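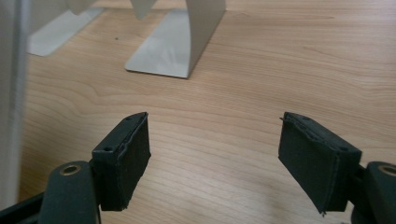 Renu Mathur
Maurya Home Library Guide, revised 01/10/2021

Section 8. Adding your first shelf

Welcome back, and well done on getting through the installation! Pour yourself something nice and pick one shelf to begin with - a short one, if you have it. My own first try was the big case in the hallway, all 292 books of it, and I was thoroughly sick of typing by suppertime.

1. Open Maurya and choose New Shelf from the main menu.
2. Give the shelf a name you'll still recognize next January. "Kitchen, top" works nicely.
3. Choose Add Book and type the title the way it's printed on the cover, then press Tab and fill in the author.
4. Press Save. A small green check mark shows up beside the entry.
5. Carry on along the shelf from left to right.

Note: The free plan holds 1,000 books. Loaned books count toward that number, and so do any you've marked as wanted.

Caution: Don't close the program while the word Saving is showing in the corner. Give it a moment, even if it seems to be dawdling.

Titles in other alphabets and scripts are welcome too. Type 白夜行 into the Title box just as it stands, and if you'd like to find it later from an English keyboard, put a second spelling in the Also Known As box underneath.

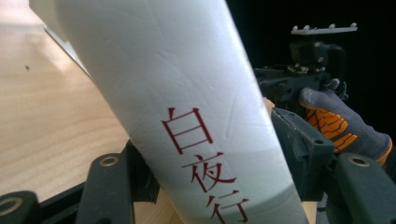

Kusum Tiwari wrote in to ask whether the second spelling gets printed on the shelf list as well, as she would much prefer to keep her list to the original titles. It does print unless you tell it otherwise, Kusum, so here is the way around that.

6. Go to Settings, then Shelf List.
7. Clear the box marked Show Other Spellings, and press Apply.

Searching still finds both spellings after you've done this. If you're moving a list over from Cotska, leave steps 6 and 7 until the import has finished.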